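Golach Bench Corner with Post and Block Set
Sold by Fastell

Item: bench corner, complete
Finish: brown wood table, matte white panels
Supplied with: one black post piece, one white block
Price: $246 for the post and block set; table and panels quoted by size
Delivery: 7 working days for the set, longer for tables

Overview

The Golach bench corner is a table, a plain white surround and a small set of tabletop pieces. It is meant for handling work: picking up, setting down, turning and lining up small parts. You can order all of it together or buy the pieces separately if you already have a table you like.

The set has two parts. The post piece is a short upright black cylinder on a flat, square black base. The base is wider than the cylinder and sits flat on the table. The second part is a small white block with a round hole in it. The block is separate from the post and can go anywhere on the top.

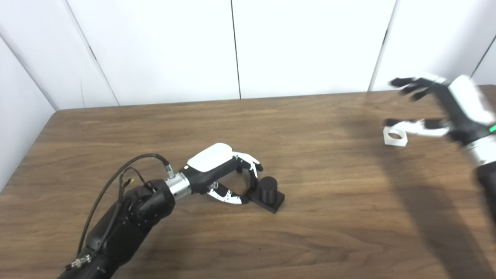
Golach post piece on its square base. The white block with the round hole is at right.

Post piece

The post has a matte surface and a flat top. It stands upright on its base without a clamp or a tray. Lift it by the post or by the edges of the base. We don't recommend sticking it to the table, as the tape leaves a residue that is hard to get off the underside.

Customers who want the piece fixed in one place can order the Drernitz mat, a thin black sheet with a square cutout. The mat is not part of the standard set.

White block

The block is small, so a spare is worth having. Spares ship in bags of 6. The hole is open at the top and you can see into it from above, which helps when you are lining something up. White parts show dirt sooner than black ones. Wipe the block with a damp cloth and let it dry before you put it back in the box.

Layout on the table

There is no set position for either part. Most people begin with the post piece toward the front of the table and the block farther back and to one side, with open wood between them. Start with plenty of room and bring the parts closer as the work gets easier.

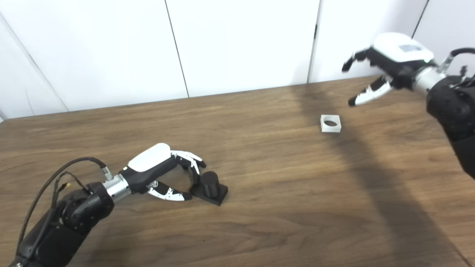

If several people share the bench, agree on a starting layout and write it down. Small pencil dots at the corners of the base are enough to put it back in the same place, and they wipe off. Valter Valente, who handles bench orders at Fastell, can send a paper layout sheet at no charge. Ask for the Cunha sheet, which is the one drawn for this table.

Table

The tabletop is wood in a medium to dark brown, with long grain lines running mostly from left to right. Expect darker streaks and some lighter amber bands. Grain differs from one top to the next, and we can't match a new top to an older one. If you need two that look alike, order them together and mention it on the form.

Black and white parts both show up well against the brown. Use a soft cloth for dust. Don't use scouring pads or anything with grit in it. Put a pad under hot cups and under any item with a rough base.

Panels

The surround is made up of plain white panels with a matte face. They stand behind the table and along its sides, with thin vertical seams where one panel meets the next. There is no printing on them. The matte face keeps glare down under overhead light.

Panels can be replaced one at a time. Give us the position when you order (left side, back or right side), and measure the height from the floor. Marks usually come off with mild soap and water.

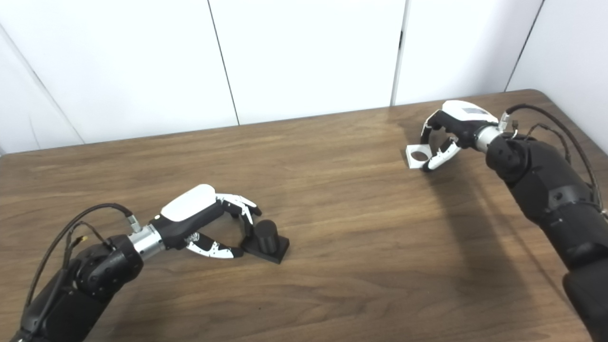

Brown wood tabletop with white panels behind and at the sides.

Assembly

Set the table in place first, then stand the panels. Fitting takes two people around 32 minutes once the boxes are open. Check that the table is level before you fit the side panels, and leave the protective film on the panels until the end.

Ordering

Orders for the complete corner go through Catarina Louro at Fastell. Please send the table length and depth, the number of panels and a delivery address with floor number. Returns on the post and block set are accepted unused in the original box. Cut panels can't be returned.

Prices on this page updated December 2, 2024.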